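4. Washing dark clothes for the first time

Read this section before you use the Cirnen washing machine for black, navy or dark green clothes. New dark fabric can give off color in the first washes, and the Normal program is too warm for it.

4.1 Before you load

1. Read the care label of each garment. If the label says hand wash only, go to section 6.
2. Close all zippers and empty the pockets.
3. Turn the garments inside out.
4. Test the color. Wet a hidden part of the seam and press a white cloth on it. If the cloth takes color, wash this garment alone.

Note: Do not mix dark clothes with towels. Towels leave lint, and on black fabric you will see every piece of it.

4.2 Setting the program

1. Turn the dial to Dark Care. The display shows 20, this is the temperature in Celsius.
2. Press Spin until the lowest speed is lit.
3. Pour liquid detergent into the middle compartment. For a half load, use the lower line of the cup. Powder can leave pale marks on dark fabric.
4. Close the door and press Start. You must hear one click from the lock.

Caution: Never put bleach in any compartment when Dark Care is selected. The rinse in this program is short and bleach can stay in the drawer until the next wash.

If the display shows E 200, the door is not locked. Open it, look for fabric in the rubber seal and close it again.

4.3 Drying

1. Take the clothes out when the program ends. Wet dark clothes that lie in the drum get hard creases.
2. Shake each piece two or three times and pull the seams straight.
3. Dry flat or on a hanger, away from direct sun.

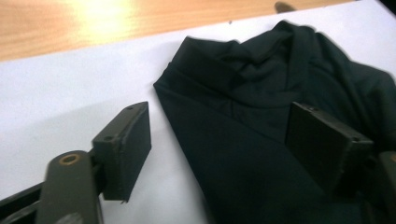
4. Knitted pieces should always dry flat – a hanger makes the shoulders long. Turn them over after some hours.
5. Iron on the inside only, with the iron on its lowest setting.

Note: The Samell drying rack (part 448) is sold separately. It can stand in the bathtub.

4.4 After the wash

Wipe the rubber seal with a damp cloth and leave the door a little open. If you will wash white clothes next, run Rinse one time with the drum empty.

Text of this section: Malou Toft. Checked by Tibor Kerekes, April.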